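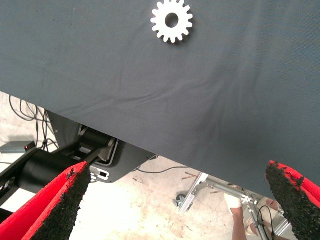

Page 2 of 5

Skordale Community Help > Home and Garden > Damp, mould and heating

Black mould keeps coming back behind the wardrobe, north wall

posted by bevard_lane

Hi all. Moved into a terrace in Skordale in the spring, all fine over summer, now it's November and there's black spotty mould on the bedroom wall behind the wardrobe. North facing, outside wall, solid brick I think (house is old, no cavity as far as I can tell from the bricks). Wiped it off with spray from the supermarket twice. Comes back inside a fortnight.

Things I've tried:
spray, as above
window open in the mornings, when I remember
one of those little tubs of crystals that fill up with water. It did fill up. Mould didn't care

Heating is on 6 till 8 in the morning and then again in the evening, door shut rest of the day becuase of the cat. We dry washing in the room next door, on a rack. Humidity thing I bought says 80 most mornings which seems a lot??

Landlord says it's "lifestyle". Neighbour says it's rising damp and I need the wall injecting. Quote from a firm called Lorau Damp Services was more than I want to type out. Bedroom is upstairs by the way. Any ideas before I spend money or have an argument. Thanks

Edit – forgot to say, wallpaper is the thick woodchip kind, painted over loads of times. Feels cold but not wet if you put your hand on it.

paperhanger_retd

Upstairs, so not rising damp. Rising damp gets a metre or so up from the ground and gives up. Don't pay anyone to inject a bedroom wall, and I'd be wary of a firm that quoted for it without asking which floor it was on. Did they come and look or was it over the phone?

What you've got is condensation. Warm wet air from the landing and the washing gets in behind the wardrobe, no air moving back there, wall is cold, water drops out on it. 80 is far too high. You want it under 60 most of the time, a bit over on a cold morning is nothing to fret about.

Order I'd do it in:

Pull the wardrobe out. A hand's width at least, more if the room allows. If it has a solid back that sits flat to the wall that's half your problem. Inside wall is better still if you can swap it with the bed.

Washing. Get it out of the upstairs altogether or shut it in the bathroom with the fan on and the door closed. Window open a crack if there's no fan. One load of washing holds a couple of litres of water and it all goes somewhere.

Heating – lower and longer. Two short blasts warm the air and leave the brick stone cold. I know what gas costs, but try the bedroom radiator on 2 and leave it ticking over through the day, see what your meter says after a week.

Then clean the wall properly. Fungicidal wash, the sort sold for decorating, not the bathroom spray. The spray mostly bleaches it so you can't see it. Gloves, window open, leave it on as long as the bottle says, wipe, let it dry right out. Chuck the cloth. Don't brush it dry, you just send the spores round the room.

Woodchip is a pain, it holds the stuff in the bumps. If it keeps coming through in the same patch then that bit of paper wants to come off. Ask the landlord first.

Balogun Road

had exactly this. bought a dehumidifier, 4 weeks and it was gone. second hand off the local selling page. empty it every day it's disgusting how much comes out. fits behind the door. noisy tho

mrs_t_upstairs

Agree with the first reply mostly. Two things to add. Check the gutter on that side before you do anything else, go out when it's raining hard and look up. Ours was leaking at the joint and the wall behind was soaking up every drop, looked just like condensation from inside. Green streak down the bricks is the giveaway.

Second, "lifestyle" is a brush off. Write to him, email so there's a date on it, with photos of the wall and of your humidity readings. Ask whether the bathroom has an extractor that works and when the gutters were last cleared. If he doesn't answer, the council's housing team will usually send someone round, took ours 5 weeks but they did come.

Also would look at the cat thing – a flap in the bedroom door or just a hook that holds it open a few inches so air gets through but cat doesnt. We use a hook. Cheap.

bevard_lane

Thanks all. Wardrobe is out from the wall, back of it was furry, lovely. Quote was over the phone yes. Will look at the gutter next time it tips down and email the landlord tonight. Washing is now in the bathroom.

Marked as solved by poster. Replies still open.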